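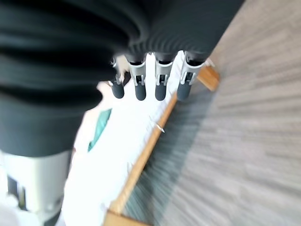

Erasto Mutiso: I'd leave the old boiler alone until spring. Swapping it in the middle of winter means days without heating if a part is missing, and you have two small children in the house.

Forum > Heating and hot water > Boilers

wilham_road
Thanks Erasto. The trouble is it locks out most mornings now. Nestard quoted 1,286 for a new one fitted, flue included. The boiler is 20 years old and the last service was in July.

Nyamweya
That's a fair price. I paid more for less. Get it done.

pipe_and_slippers
Disagree. A lockout first thing is often just low pressure or a frozen condensate pipe. What does the gauge say when it's cold?

wilham_road
It was under 1 this morning. I topped it up and it fired.

pipe_and_slippers
Then you have a leak somewhere — check the radiator valves and the relief pipe outside before you spend anything.

Nyamweya
Or he chases leaks all winter and buys the boiler anyway. Parts for that model are hard to find.

Erasto Mutiso
They aren't. Brullilon had the pressure valve in stock when I rang. I still say wait.

wilham_road
Found a damp patch under the bathroom radiator. Will tighten the nut tonight and keep an eye on the gauge.

28 replies | 2 shares

Related threads
Radiator cold at the bottom
Lagging an outside condensate pipe
Combi or system boiler for a small terrace?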